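Par Bernice Asante
Mai

Un robot peut-il débarrasser ma table ?
Un peu, oui ! J'en teste chez Castbridge, et un objet seul, bien dégagé, ça se tente. Une table de fin de repas — c'est une autre histoire.
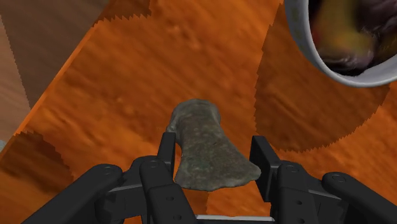

Et les formes bizarres ?
C'est ma bête noire (une tasse, à côté, c'est des vacances). Il faut choisir où pincer, et je me trompe encore souvent.

Je peux en acheter un ?
Pas pour la vaisselle. Moi, je la fais toujours à la main !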